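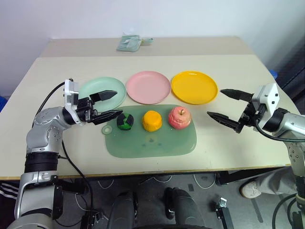
Levness 卓上フルーツデータセット

共同工房 Hosorness で組んだ双腕ロボット Levness の製作記録と、その機体で収録した遠隔操作データをまとめたリポジトリです。作業は、まな板の上の果物型のおもちゃを持ち上げて皿に載せるというものです。収録数は1,039エピソード、そのうち公開しているのは976エピソードです。全体の容量は81 GBあります。

管理者: Zoi Mitsotakis-Vlachou
現在の版: 0.4(10月に更新)
言語: 作業指示文は日本語と英語

目次

機体
作業台と小物
収録の手順
ファイル構成
各フィールドの説明
読み込み方
除外したエピソード
既知の問題
利用条件
変更履歴

機体

左右に一本ずつ腕があり、どちらの手先も二本指のグリッパーです。腕は中古で入手したもので、片方ずつ時期が違います。そのため左腕の第3関節だけ減速機のがたが大きく、同じ指令値を送っても手先が右腕より少し遅れて止まります。補正は入れていません。学習側で吸収できるかどうかを見たかったので、生の値のまま残しています。

土台は工房にあった端材と市販の台車から作りました。最初の版では台車のキャスターをロックしただけで使っていましたが、両腕を同時に前へ伸ばすと土台が動きます。0.2以降は収録中だけ床側に金具で固定しています。

手首の白いハウジングは3Dプリント品です。図面は hardware/wrist に入っています。左右で共通の形ですが、ケーブルの出口だけ鏡像にしてください。初版の図面にはこの指定が抜けていました。

ケーブルは手首から腕に沿って下ろしています。肘のところで余長を取りすぎるとテーブルの縁に引っかかります。逆に短いと、手首を大きくひねったときにコネクタが抜けます。余長は腕をいっぱいに伸ばした姿勢で決め、そのあと手首を両方向に回して確認しました。

作業台と小物

テーブルは薄いベージュで、背後は白い壁です。標準配置では、奥側に薄いミントグリーン、薄いピンク、黄色の丸い皿を左から順に並べ、その手前に半透明の緑のまな板を置きます。まな板の上には、スイカのような球、黄橙色の果物、リンゴを左からこの順で一列に置きます。

黄橙色の果物は、作業指示文では「マンゴー」で統一しました。初期のエピソードには「オレンジ」と書いた指示文が残っていたため、0.3で書き換えています。元の文字列が必要な場合は instruction_raw を参照してください。

皿どうしの間隔はほとんど空けていません。隣の皿の縁に果物が当たることがあり、当たって転がった場合もそのまま収録を続けています。最終的に指定の皿に載っていれば成功として扱います。

収録の手順

1. 両腕を初期姿勢に戻す。
2. 小物を標準配置に並べる。
3. 指示文を表示し、操作者が読み上げる。
4. 収録を開始する。
5. 果物を指定の皿に移す。
6. 両腕を板の外側まで戻し、収録を止める。
7. 成功、失敗、やり直しのいずれかを記録する。

操作には自作のリーダーアーム Tạ を使いました。Levness の腕と関節の並びが同じで、操作者が Tạ を動かすと、その関節角がそのまま指令値になります。指の開閉は人差し指のレバーで行います。レバーのばねを途中で一度替えており、0.2以前のデータでは閉じ始めの値が少し低めに出ます。

記録ソフトは Plikero です。関節の状態と指令値を50 Hzで保存し、画像はカメラの時刻で別に保存します。同期は後処理で行い、各画像に最も近い時刻の関節状態を対応させています。補間はしていません。

グリッパーの全開位置は収録を始めるたびに測り直します。工房の電源を落とすと原点がずれるためで、この作業を忘れた回はすべて除外しました。

ファイル構成

episodes/ エピソードごとのフォルダ
episodes/番号/joints.csv 関節の状態と指令値
episodes/番号/head/ 頭部カメラの画像
episodes/番号/meta.json 指示文、結果、操作者番号
hardware/ 図面と部品表
calib/ 較正値
tools/ 変換と確認用のスクリプト
EXCLUDED.txt 除外した番号と理由

エピソード番号は収録順で、欠番は詰めていません。除外した回の番号は空いたままになります。

各フィールドの説明

t: 収録開始からの秒数
q_left、q_right: 関節角(ラジアン)
cmd_left、cmd_right: Tạ から送られた指令値
grip_left、grip_right: グリッパーの開度。0が全閉、1が全開
instruction: 統一後の指示文
instruction_raw: 収録時の指示文
result: success、fail、retry のいずれか
operator: 操作者番号。氏名は含まない

開度は較正値で正規化してありますが、物をつかんでいるときは0まで下がりません。スイカのような球を握ったときの値は他の二つより大きくなります。つかめたかどうかを開度だけで判定する場合は、果物ごとにしきい値を変えてください。

読み込み方

tools/load.py にフォルダのパスを渡すと、一エピソード分の配列と画像の一覧が返ります。依存しているのは標準的な数値計算ライブラリだけです。全体を一度にメモリへ載せる作りにはしていないので、学習に使うときは順に読んでください。

動作確認だけなら episodes の先頭の数フォルダがあれば足ります。tools/replay.py は関節角をグラフで表示するもので、実機は動きません。実機での再生用スクリプトは、土台の固定を前提にした値が入っているため公開していません。

除外したエピソード

除外の理由は次のとおりです。

全開位置の測り忘れ
画像の欠落
手首コネクタの抜け
指示文と実際に置いた皿の不一致

失敗したエピソードは除外の対象にしていません。落としたもの、別の皿に載ったあと直したものも、記録が揃っていれば含まれます。成功例だけを使いたい場合は result で絞り込んでください。

既知の問題

人の足や衣服が写り込んでいる画像があります。顔が写った画像は公開前に確認して外しました。見落としがあれば番号を知らせてください。

夕方に収録した回は壁の色が黄色寄りになります。ホワイトバランスを固定したのは0.3からで、それより前の画像は自動のままです。

リンゴは軸のある側を上にして置く決まりでしたが、守られていない回があります。配置のラベルは付けていないので、画像から判断するしかありません。

calib/ の左腕の値は、がたの影響で往路と復路が一致しません。ファイルには往路の値だけを入れています。

利用条件

データは表示を条件に、研究と教育の目的で自由に使えます。図面も同じ条件です。再配布する場合は EXCLUDED.txt を一緒に入れてください。

変更履歴

0.4 開度の正規化をやり直し。hardware/wrist に左右別の図面を追加。
0.3 指示文を統一。ホワイトバランスを固定。
0.2 土台を床側に固定。Tạ のレバーのばねを交換。
0.1 最初の公開。

不具合の報告はリポジトリの課題欄にお願いします。エピソード番号と、使った版を書いてください。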